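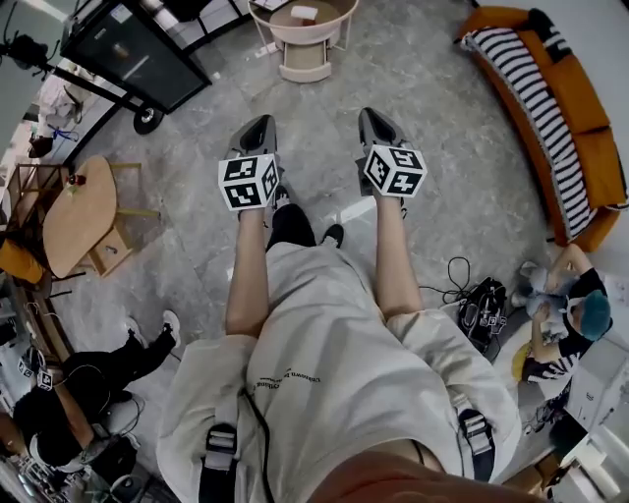
**Slide 4: foot tracking (Samuele, 2 min)**

- Start with the problem. Head cameras lose the feet as soon as people stand up and look ahead.
- Our fix for Varkia: a cube marker strapped over each shoe near the ankle, square black-and-white patterns on the faces. Room cameras on stands fill in the rest.
- The July set has 2366 clips. We held back 56 for testing.
- Say clearly that cubes slip on soft shoes. Latrice re-fits them between takes, and we recalibrate each time.
- Sitting on the floor is our hardest pose for the walking model. Don't skip this.
- If asked about Kona: same markers, older solver.

Then hand over to Noemi for slide 5.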